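Home News Community Arts Sport Notices Contact

Craft tables return to Hunovham hall with bowls, felt and odd scraps

January 26, 2024

The community hall in Hunovham has opened its craft tables again after the summer break, and the first session was a busy one. The organisers say 273 people have put their names on the list for this season, which runs until the end of March. Last season the list closed at 20 fewer.

The program is called Casilent and it is in its second year. People come to decorate ordinary household objects with scraps of felt, fabric, paper and paint. The finished pieces will be shown in the front room of the Szabo Gallery, on the corner beside the library, where last year's display stayed up for 17 days.

This year's theme is faces and animals. Participants may bring any smooth object from home, for example a bowl, a lid, a tray or an old lampshade. Glass is not allowed at the tables where children are working, and everything must be clean when it arrives. For those who come with nothing in their hands, there is a shelf with spare objects at the back of the hall, and they are free to take.

The scraps have been donated by Furkomwood, a timber and upholstery workshop in the next street. The workshop has given offcuts of felt and patterned cloth in many colours, together with two boxes of short wooden pieces. Green and brown felt was the favourite at the first session, and one of the felt boxes was already half empty by lunch. More is promised before the second week.

Glue is supplied. The organisers ask that participants do not bring their own hot glue guns, as the hall has only a few power points and the extension cords were a problem last year. The white craft glue needs one night to dry on a glossy surface, so pieces can be left on the side tables and collected the next morning. Each piece should have a paper label with a name and a phone number underneath.

Many participants began with a pencil sketch before gluing, but others preferred to move the scraps on the surface until they were happy with the arrangement. Both ways are welcome. The organisers only recommend to place the big shapes first and the small marks last, because small pieces are easily pushed to the side by a sleeve.

At the tables: a white rounded surface with a green felt-textured lump, a striped brown and black piece and a tan oval with small markings.

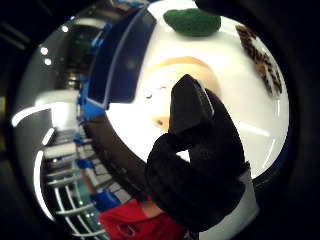
How to take part

Sessions are held in the main hall, and the entrance is from the car park side. The doors open at 10 in the morning. There is no fee, but a gold coin donation for the tea and biscuits is appreciated. Children under ten must stay with an adult for the whole session.

New names can be added to the list at the front desk of the hall or at the library counter. It is not necessary to come every time. People who miss a session can finish their work at home and bring it to the hall before the closing day in March.

The hall has room for eight tables. If all the seats are taken, visitors may be asked to wait in the foyer, where there are chairs and a smaller table for drawing. Wheelchair users can reach the hall by the ramp next to the bicycle racks.

Last year the display at the gallery had 358 visitors. This time the organisers would like to keep it open also in the evenings, so people who work during the day can see it. The gallery has not yet confirmed the opening hours, and they will be put on the notice board in the foyer when they are decided.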